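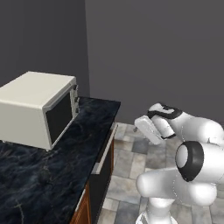

Figure 1. Simulated kitchen cell: counter, microwave and arm, gripper empty.

Zaranska Shared Workshop
Building a Home Robot Arm – Course Handout, Unit 6
Simulation Before Assembly

1. Purpose of the unit

Participants will prepare a simulated kitchen in which the arm can be tested before any motor is powered on the bench. The model is used for the rest of the course, and the bench layout in Unit 7 is taken from its measurements. Participants who missed Unit 5 should first complete the joint limit worksheet.

2. The model

The starter file, Markton, contains a counter, a countertop microwave and a white arm that stands on the floor beside the cabinet. In Figure 1 the gripper is at roughly counter height and well away from the microwave. Participants are to set their own arm to a similar pose and save it as "home." All test motions begin and end there.

Appliance dimensions must be replaced with those of the participant's own kitchen. Measure the door with its handle, if it has one, and record how far it swings when fully open. The open door is often the largest obstacle in the work area.

3. Procedure

Load the starter file and confirm that gravity is on.
Enter the measured counter height and depth.
Move the base until the gripper can reach the door at full swing without any joint touching its limit.
Run the Desmet reach test for 3000 steps.
Save the log. A run that reports contact with the cabinet front or the countertop must be repeated with a new base position.

Two clean runs in a row are required. Changing the base position resets the count.

4. Known limits of the simulation

Friction at the door hinge is set to a default value and will differ from that of a real appliance. Cable drag is not modeled. Polished stone and tile affect depth sensors on the bench in ways the model does not show – allow extra clearance in these areas.

5. Submission

Upload the log and the saved home pose to the Fondarance folder before Unit 7. File names should carry the bench number only.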